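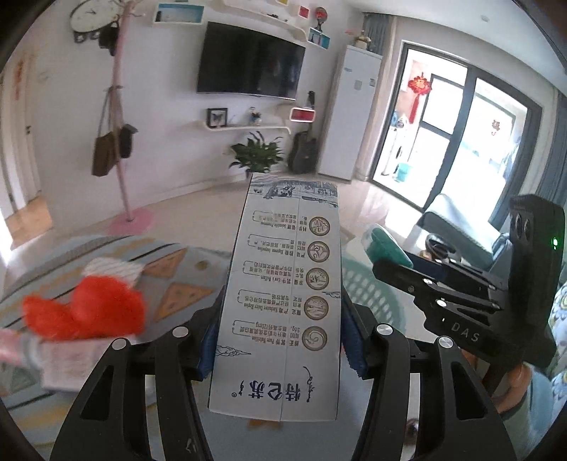 Looking after the Skurketti pair, June 2024

Welcome, and thank you for stopping by! These pages are where I keep notes on the two hand-held grippers we use for our housework recordings, mostly so that Soon-im Ahn and I stop leaving each other sticky notes. The routine has settled down nicely since January, when we went through 6 sets of finger pads and blamed everything except the glue (it was the glue). Now we wipe the pads with a damp cloth every 40 recordings, let them air out overnight, and only peel one off when a corner starts to lift.

Cartons are my favorite thing to check a grip with, because a smooth side shows up a tired pad faster than anything else we own. Close slowly, hold, turn the wrist a little, and if it creeps, write it in the log. We are up to entry 463, bless us.

Fluffy things are another matter altogether! A red feather duster is a cheerful object to have around, but fluff loves a foam edge, so after any dusting task I go over both blue pads with tape, and then check that the round screws on the fingers are still snug. Snug is plenty, please, as I have stripped one already.

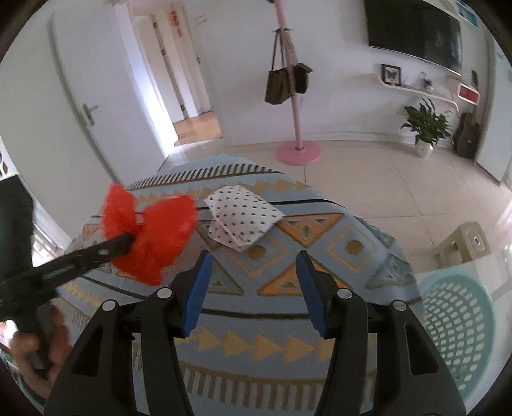

Rocío Nina wrote back that tape left a sticky film on her pads, and that she has gone over to a soft, dry toothbrush, always brushing from the base toward the tip. She would also like to know which glue we ended up with.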